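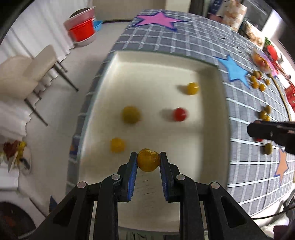 I have been going to Istthorpe games since my dad could carry me up the bleachers under one arm, and I will say it plainly: the coaches' plan to move the Birkex game to the opening week of the season is a mistake, and I hope they think it over before the schedule gets printed.

I understand the thinking, I really do. Put your biggest game first, sell a lot of tickets while the weather is nice, and let the students come back to something worth shouting about. Sandrine Jacquet made that case in the paper in July, and she made it well (she usually does, and I have lost enough arguments to her to know). But a rivalry needs a season leading up to it. You need those long weeks of watching the other team's scores and fretting over your left tackle's knee. By the last Saturday, both teams know what they are, and a bad one can still save its whole year in an afternoon.

Think of the game Nikola Đorđević won for us. We had 2 wins all season, and he ran for 239 yards on a field that was mostly mud, and people who had quit on that team back in October stood in the rain and hugged strangers. I was hugging a man in a Birkex poncho, for goodness' sake! Play that same game on opening day and it's a nice start, and then we lose nine more and forget it ever happened.

There's also the matter of the visitors. Birkex folks have been driving over for 31 years running, and plenty of them make a family weekend of it, with cousins and casseroles and the same motel rooms. Opening week they'll be at the lake, and I can't blame them.

If the athletic office wants a big opener, call Gitalow. They travel well, their band is terrific, and Baptiste Lecomte has been asking for a home-and-home with us for ages. Leave Birkex at the end, cold hands and all, where my dad would expect to find it.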